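Management at Haslam has decided the canteen will be getting an arm, so for 20 days we on the kitchen side have been sent a link to watch it rehearse in a rendered kitchen far nicer than ours.

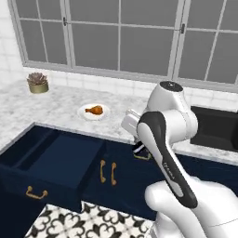 Lorraine Pilkington reckons it will be handy for drawers and hopeless with people who want extra gravy. She has put her name down for the training anyway, all 2 hours of it.

My own job is now to write down what I do with knives. I have done this for years without a single note – it filled four pages.

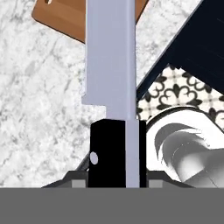
Page three is all about handing one over, and I am rather proud of it. Payroll has started calling me a process owner. The pay is the same.

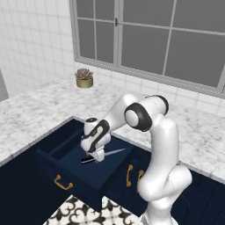

Will it do the late shift, one of the porters asked, and would it like his? The answer from upstairs was that hours are under review.

So we wait, and I keep typing.

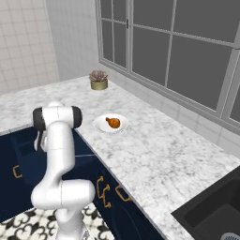

Page five will be plates.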